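# Chapter 3: Compression and Dynamic Range 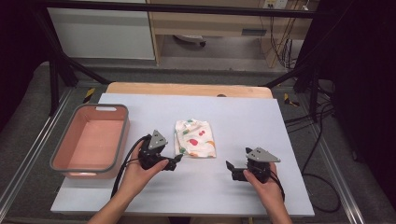

*Figure 3.1. A folded cloth beside a plastic basket on a white work surface.*

Most recordings are louder in some places than in others. A singer leans in for the verse and backs off for the chorus, or a drummer hits the last bar harder than the first. The distance between the quietest and loudest parts is the dynamic range, and a compressor is the tool used to reduce it.

Every compressor has a threshold and a ratio. Signal below the threshold passes unchanged. Above it, the level is turned down according to the ratio – at 4:1, a rise of 4 dB going in becomes a rise of 1 dB coming out. Attack and release set how fast the gain drops and how fast it recovers.

The sessions in this chapter use Plurell, the compressor plug-in installed in Chapter 1. If you work in Gendel instead, the controls have the same names but the release is marked in seconds.

Section 3.1 covers level detection. Section 3.2 works through a vocal take by Anum Sethi, using a sidechain filter set at 465 Hz. Section 3.3, written with Dalibor Urban, deals with bass and kick drum. Load the session file "Jisby" before you start, and leave the master fader at zero until the first exercise tells you to move it.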